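February
by Ruwan Debnath

Keeping towels soft, and other small things from the laundry corner

When I moved to my first own apartment, my towels became hard like cardboard in one winter. I was putting more and more softener, and they only got worse. My neighbor Malte Wiegand, who worked many years in a hotel laundry, looked at my shelf and told me to put the softener bottle away. I did it, and I have not bought a new bottle after.

Softener leaves a thin coat on the cotton loops. The towel feels nice in the hand, but it does not drink the water so well anymore. If your towels are already in this condition, wash them one time hot with no detergent and 200 ml of plain white vinegar. Then wash a second time with a normal amount of detergent. Never mix the vinegar with bleach, also not in the same wash.

Do not fill the drum completely. I leave a space of one hand on top. Big towels need room to move, otherwise the soap stays inside and you feel it later on your skin.

For drying on the line, shake every towel hard before you hang it, five or six times. This lifts the loops. When it comes off the line, shake it again. In winter I dry inside, near the window, and I turn the towels over before I go to sleep.
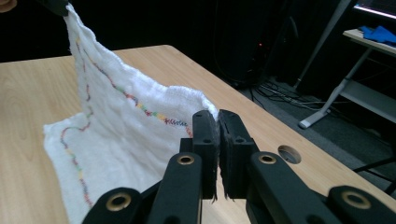 Folding I do on the kitchen table, in thirds along the long side and then in half two times. Pull the border straight with your fingers first. On many towels the border shrinks more than the middle, and if you leave it wavy it will stay wavy in the closet. It is easier when the towel is still a little warm.

A loop that is pulled out should be cut with small scissors, close to the fabric. Do not pull it. The weave holds the other loops in place. With a frayed edge you can fold it over and sew a simple zigzag, even by hand it takes only up to 19 minutes for a small towel.

Smell that comes back after washing is often from the machine and not from the towel. Run it empty on the hottest program once in a month, wipe the rubber of the door, and leave the door a bit open on Saturday when nobody needs the bathroom. If you have small children or a cat, please stay near.

Old towels I cut in four. The good pieces are for the windows, the bad ones for bicycle chain and paint. My pieces live in a Brultico tin under the sink, and when the tin does not close anymore I give a bag to the animal shelter. They were glad to take them here, but call first.

Next time I write about wool socks and why I stopped to hang them by the toe.

Filed under: Laundry & Linen, Small Repairs

Contact | © Majumder Home Pages | Back to top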